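Filed under: Computers, Thrift, Grumbling

Everyone keeps telling me the desktop tower is dead. I've heard this at every family dinner since I was old enough to be asked to fix the printer. 1/

The store in Ronbridge wanted 306 dollars for a laptop with exactly one port. The port is also where you charge it. I asked the guy where the mouse goes and he looked at me with pity. 2/

My feeling about towers is simple. Open one up and there's the power supply, there are the yellow and black wires, and none of it is glued to anything else. 3/

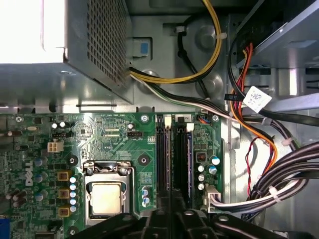
Perrine Delorme says this is all very touching but her tower weighs more than her dog, and she has moved apartments with it four times.

Fair. I have also carried one up three flights. I regard it as my exercise for February. 4/

But her laptop's battery swelled up and the repair quote was most of a new laptop. My last repair was a used fan, and it came with a bonus screw I still can't place. 5/ 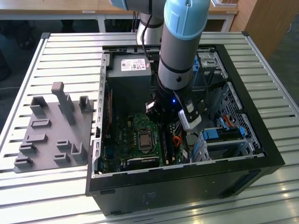
The other thing I like is that parts outlive their computers. I have a drive that's on its third case – it has had a more stable life than most of my friends. 6/

Do I need around 60 spare cables? No. Will I throw one out? Also no. The one I throw out will be the one I need by dinnertime. 7/

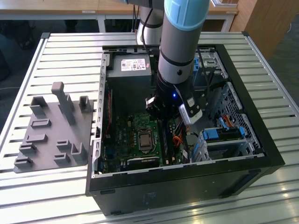 Black tower, opened up and lying on its side.

Anyway, if you're in Banstead and putting a tower out on the curb, message me first. I have a cart. 8/8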